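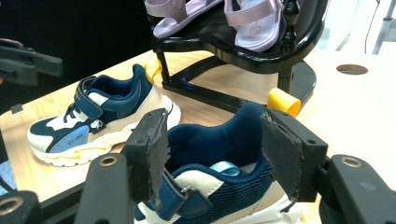

Tassanee Chaiyaporn
Aug 16, 2019

Finished editing the Skaltside wedding this morning. The couple gets 500 photos, delivered tonight through their online gallery.

First round of culling took me two evenings. I shot too many of the speeches again. Every toast has the same raised glass in it.

The ceremony was outdoors at noon, so the light was hard. I moved the family portraits to the north side of the barn and we got through all 8 groups before lunch was served.

The bride's grandmother did not want to be in any pictures. She changed her mind during the first dance and asked for one with her sister. I printed that one for her myself.

A few people have asked what lens I used for the ceremony. The 100 for nearly all of it. I stood at the back and stayed there.

Second shooter was my cousin. He covered the groom getting ready and the parking lot, where an uncle had to jump-start the caterer's van. Those are going in the gallery too.

Album proofs come next. I've switched from Brumeo to a smaller bindery in Clotodholm. The paper is heavier and the blacks hold up better. Turnaround is slower, so order early if you want one for the holidays.

I have one weekend open in December. After that I'm off until spring.

Engagement sessions are still 198 for the hour, travel included if you're in town. Bring a second pair of shoes if we're walking down to the river. The path is mostly gravel.

Thammasiri family, your reunion pictures are next in line. I haven't forgotten the one with the dog.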